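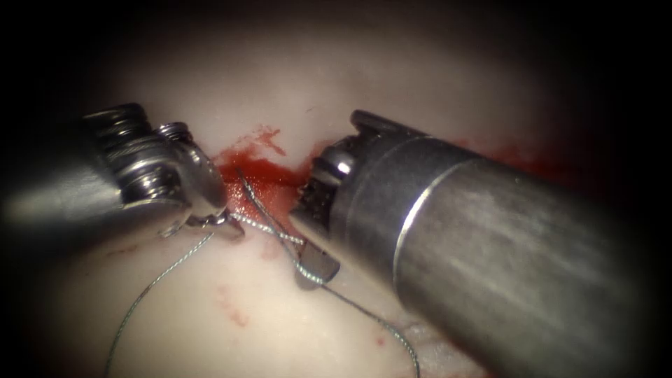
Last modified: 2020-01-25

Working Papers > Everyday Words > Thread, String, Twine > Section 4

4. Where thread stops

Figure 2. Suture thread held in the jaw tips of a metal instrument, just above a smooth, pale tissue surface.

4.1 The trouble with the middle cards

I left the last section with the easy part of the data, and I should say again how easy it was. If you give someone a card that says "what you sew a button on with," they write "thread." If you give them "what you tie up a parcel with," they write "string," unless they grew up on a farm, in which case you may get "twine" and sometimes a short note about baler twine and all the things it can fix. I had a lovely time with those notes. They aren't much use for the argument, but I've kept every one of them.

The hard part is the middle of the pile. We sent out 1000 cards and got 949 back that we could read and use, and nearly all of the disagreement sits on a small group of prompts where the stuff is thin like thread but does a job that isn't sewing cloth. Fishing is one. Beads are another. Trussing a chicken is a third, and it caused more arguments in our office than any of the others (Donal Lynch still holds that kitchen string is a separate word with its own history, and he has promised to write that up himself). Then there is the prompt that read "what a cut is closed with," which I'll come to in 4.3.

I went into this thinking thickness would settle everything. It seemed so obvious! Thread is thin, string is thicker, rope is thicker still, and you could lay them all out on a table in a row and draw your lines between them. Most dictionaries more or less tell you that. Anatole Coste, who did the sorting with me, thought so too, and we spent most of a May setting up a scale for it, with samples wound on cardboard and labeled in his very small handwriting. We ended up with a perfectly good scale that explained very little.

4.2 Thickness, job, and where it comes from

What the cards suggest is that people use at least two tests at the same time and don't notice when they switch. One test is size. The other is what the stuff goes through. If it passes in and out of something, with a needle or a hook or just a stiff end, people lean toward "thread," and they keep leaning that way even when it gets pretty thick. A shoemaker from Lurkham wrote "thread" for a waxed cord that I would have called string without thinking twice. Next to it she wrote, "because it goes through." I don't know that I can put it better.

The second test has a wrinkle in it. Stuff that goes through only once, and stays there for hanging or carrying, often comes out as "string" after all. Beads are the good case. A bead thread goes through every bead on it, so by the rule it ought to be thread, and while the beads are going on, it mostly is. Once they are on, it's a string of beads. A few people wrote both words and drew an arrow between them, and I was so pleased by this that I read those cards out loud to anyone who would sit still.

Then there is a third thing, which I'm less sure about, and that's where you get it. People in Skandham, where the old draper's shop sold everything on reels, call nearly anything on a reel thread. People who bought theirs at the hardware store call a lot of the same things line. I'd like to say the shop makes the word, but I can't. We didn't ask about shops. They told us anyway, in the margins, and only some of them did, and the ones who write in margins are not like other people. I'm a margin writer myself so I feel able to say so.

Fishing went nearly all one way. "Line," with hardly a wobble, from people who fish and people who never have. Nuala Ní Chonaill pointed out that this is a little odd, given that the finest line is thinner than most sewing thread and that it does go through a small hole at the hook end. Her guess is that the water end matters more than the hook end: you hold a line, you pay it out, something may pull on it, and that makes it family to a clothesline or a towline. I like this a lot. It would also explain why kite prompts split so badly, with "string" on the ground and "line" as soon as anyone starts writing about wind.

4.3 The word in the cut

I nearly left this prompt out. The worry was that people would be put off, or that we would get the names of products, and I didn't want to spend a week deciding whether a trade name is a word. Kathleen Mac an tSaoi talked me into it. Her reasoning was that almost everyone has had a stitch or knows someone who has, and that hardly anyone outside the job ever gets a proper look at what it's made with. So you get the word without much of the thing behind it. For our purposes that's wonderful.

The biggest group of answers was simply "stitches," which names what is made and skips the stuff it's made from. It's a dodge, but a natural one, and we counted it as no answer to our question. After that came "thread," well ahead of everything else. "String" hardly showed up, and when it did it was mostly in jokes or from children. "Line" barely showed up at all. People who work in health care gave "suture," as you'd expect, and many of them then added "thread" in smaller letters, or wrote the two together as "suture thread," as I've done under the figure.

On thickness alone that wouldn't be worth a paragraph. The thing is thin, the word is thread, fine. But look at which cards it keeps company with. The same people who wrote "line" for fishing wrote "thread" here, even when they told us in the margin that they thought the two might be the same material. One man said outright that it was "fishing line really" and then filled in "thread" on the answer rule. I can't think of a cleaner case of the job beating the stuff. It goes in and out, it closes an edge, and that makes it sewing, and what you sew with is thread.

There's an older layer under this too. "Stitch" in the sense of a pain in your side and "stitch" in the sense of needlework have been knocking against each other in English for a very long time, and a body has been a thing you can talk about in sewing words for as long as we have letters to look at. Wounds get sewn up, lips get buttoned, people come apart at the seams. I don't want to lean on this too hard – a figure of speech can sit in a language for centuries without changing what anyone calls the stuff in the drawer. But it does mean that "thread" had a path already worn for it.

4.4 A few things that don't fit

Floss is a mess. It began as a word for silk fluff and is still a word for embroidery thread, and now most people hear it and think of teeth. It passes between things and hardly ever through them. Nobody called it string. Some people called it "tape," which I'd have marked wrong if I were in the business of marking people wrong. Oisín Tully thinks it should go in a box of its own along with ribbon, and for now that is where it lives.

Vonora gave us another puzzle. In most places "twine" is either the parcel stuff or the farm stuff, but a cluster of cards from there used it for anything with two strands you can see, down to quite fine sewing thread. That's close to where the word started out, a doubled or twisted thing, and I'd love to believe it has hung on there all this time. It could just as well be one good teacher at one school. The Keane cards, collected just down the road, show nothing like it, and I'd want to go back with better questions before I said anything louder.

And then some people just like a word. One woman answered "cord" to every single prompt, including the buttons. Her cards are very neat and I believe she meant it. They're in the totals.

4.5 What I'd keep from this

If you only take one thing into Section 5, take the going-through test, because I use it there on wire, cable and flex, where it starts to creak. Electric wire goes through walls all day long and no one calls it thread. I have half an answer to that, to do with whether the thing holds two sides together or only passes by on its way somewhere else. Anatole thinks it's less than half. We have set out both views and left the cards in an appendix so that you can sort them yourself.

Related papers
Kitchen string: a note toward a note
Twine on the farm and in the post
Line, rope and the water's edge
Floss, ribbon, tape: the leftover box

Previous section | Contents | Next section | Appendix | Search | Top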